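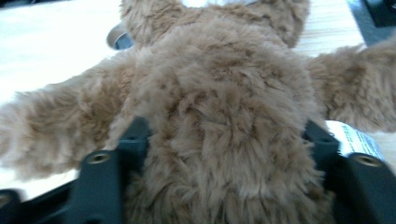 Fig. 1. Soft toy held between the two fingers of a hand-held gripper, seen from the tool's own camera.

Unit 2: Handling soft goods
Course handout, Applied Automation
Tutor: Rhydian Mathias

What this unit covers
We look at one product, the Plurunora hand-held gripper kit, and ask whether it is worth buying for a small site that handles soft goods. The site we use throughout is Grorside, a returns warehouse that takes in toys, cushions and clothing. Read this before the April practical and bring it with you.

The kit
Plurunora sell the kit in one case. Inside are the gripper, a camera mount, a charging lead, a spare set of fingers and a printed guide. A person holds the tool and does the task by hand while the camera records from just behind the fingers. The recordings are then used to train an arm to do the same task.

The list price is 1641 pounds before tax. That does not include the arm. Hoxha sell a similar tool for less, but the software is charged by the month, and over a year or so the gap closes. Work out the sum for yourself in Exercise A.

The fingers
The fingers are dark, matte plastic with a blocky, stepped shape. Each one in Fig. 1 has a brass-coloured threaded insert set into a round recess. Threaded inserts matter in plastic parts. A screw driven straight into plastic can be taken out and put back only so many times before the hole wears, and anyone who swaps finger pads often will find this out early.

Plurunora supply flat pads and ribbed pads. For plush, start with the flat ones. The ribbed pads are meant for card and film, and they can pull at a long pile.

Why soft toys are awkward
A box has edges and keeps its size. A teddy bear does neither. When the fingers close, the fur gives way first, then the stuffing, and only after that is there anything firm to hold. In Fig. 1 the fur has bunched up at the fingers and spilled over their inner edges. The outline of the toy is a poor guide to where the grip will be.

Three terms you will need:

Pile depth - the length of the fur or nap, from tip to backing cloth.
Closing distance - how far the fingers travel after first touching the item.
Firm contact - the point at which closing further meets real resistance.

With a long pile the closing distance is large. If you set it from a short-haired toy and then move to a shaggy one, the fingers will stop in the fur and the item will slip.

Labels
Grorside need the sewn-in label to be readable at some stage, as it decides which bin the item goes to. In Fig. 1 the white label is just above the right finger. It is slightly curled and tilted, and the print cannot be read at this size and angle. A grip placed a little higher on that side would risk covering it. When you plan a grip, find the label first and choose the finger positions afterwards. Reading the label is a separate step with a separate camera, so do not try to do both at once.

What the camera gives you
The camera sits close to the work, and a large item will fill most of the view. The fingers stay in the same part of the picture, so it is easy to judge where they are against the item. The drawbacks are these. Parts nearest the lens may be blurred, as the lower part of the bear is. A pale table under strong light can wash out to white, and this hides the edge of a pale item. Brakell's guide to lighting, in your reading pack, suggests a mid-grey mat. Tan fur on light wood is workable, but cream fur would be harder.

Points for and against
For: quick to learn, spare parts sold singly, fingers easy to change, no monthly charge.
Against: the guide is thin on soft items, the case has no room for a second battery, and the trigger is stiff for small hands.

Exercise A
Compare the cost of the Plurunora kit and the Hoxha tool over 2 years. Use the price sheets in the reading pack and show your working.

Exercise B
Sketch a soft toy lying face down. Mark two grips, one across the body and one across an arm. For each, say where firm contact is likely and whether a side label would stay clear.

Reading for next time
Brakell, the section on mats and glare. Plurunora printed guide, the pages on changing pads.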